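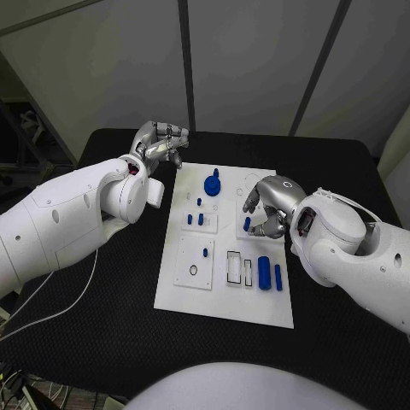
12 May 2020

Peg board, right hand. Notes before I forget, Hildegard wants them in the shared folder by tonight so the other half of the club can carry on.

Got the board fixed down at last. New tape under the corners, the Netiteck stuff, the old roll was useless and kept letting the board creep towards the robot. If you lift the board you have to redo the camera offset, so please don't lift the board.

Today was right arm only. Left arm parked up over the far left corner of the board, fingers half curled, no program running on it. Kept it powered so the joints hold. It needs a better park pose, I dont like it being over the work at all. Kolness (the team we share the rules with) park theirs wide and low. Try that.

Job: pick a small blue peg, bring it over the square white plate on the right, lower, let go. Sounds like nothing. Took most of the afternoon.

What I changed, in order:

- approach height up by 6 mm, was clipping the plate on the way in
- finger close speed down. At the old speed the peg twists as the thumb comes in and you end up with it leaning
- grip force: started at 600 in the config (units are whatever Suduline units are, the manual never says). Too much, fingertips roll. Dropped in steps, settled lower, value is in the yaml with a comment
- wrist angle tipped a few degrees more so the fingers come down at a slant and the palm stays clear of the plate
- log now writes the thumb position as well, was only doing the fingers before

23 tries once the numbers were settled, counting from the reset. 9 clean. The rest a mix of: peg catches the rim and stops, peg goes in crooked and jams, peg dropped early (mostly my fault, release was triggering on the wrong threshold for a whole batch, see log). So nearly all of the early ones shouldn't really count but I've left them in the sheet with a mark next to them.

Pattern I think I see: misses go to the same side. Could be the offset, could be the thumb pushing. Need the overhead camera to tell, and the overhead camera is still in a box.

Left for whoever does the gear: dont move it. It's near the top of the board with its post sticking up and the wrist passes closer to it than I'd like if you come in from the left. The planner has a keep-out round it now, called gear_zone. It's a plain cylinder, a bit generous, shrink it if you need the room.

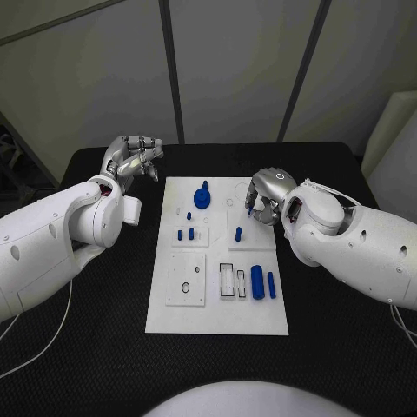 ## Gripping, things to try next

1. Start the pinch lower on the peg. At the moment we hold near the top because that's where the taught pose was, no better reason. Lower grip = less lever when it touches the rim.
2. Little spiral search when contact is felt before full depth. Espiritu code from last year's team has one, it's in the old repo under /contact. Written for the gripper not the hand so the frames will be wrong. Check signs!!
3. Rubber on the fingertips. Hildegard says she has finger cots somewhere. The bare metal slips on the pegs.
4. Same job, mirrored, with the left hand. Not before 1 and 2.

Thick cylinder and thin cylinder: leave for later, nobody has a pose for either. The thick one may be too wide for this pinch, we'd want a whole-hand grasp. Black-outlined rectangles the same, not in this round.

## Wiring

White cable under the left arm is drooping over the table. It doesn't reach the board but I don't want it snagged when the left arm starts moving for real. Needs a clip at the elbow and some slack taken out. Right side cables also hang a bit, same treatment.

Floor on the left of the table is a mess again, cables and kit. Tidy before anyone from outside visits.

## Odds

- Wrist joint on the right hand gave one over-temp warning, cleared itself. Watch it. If it comes back stop and write down the time.
- E-stop checked at start and at end, fine both times.
- Wrist covers: spare screws are in the tin with the blue lid, take the short ones, the long ones foul the housing.
- Branch is peg-right-hand. Not merged. Tests fail on the gear zone, havent looked why.
- Demo is July. Hildegard (Mühlbauer, for the parents reading this, hello) wants one full plate done start to finish without a hand on the laptop. I said one peg, reliably. We left it there.

To buy: more tape, cable clips, a decent torch for looking into the wrist housings.

Back on it next session, starting with the lower grip.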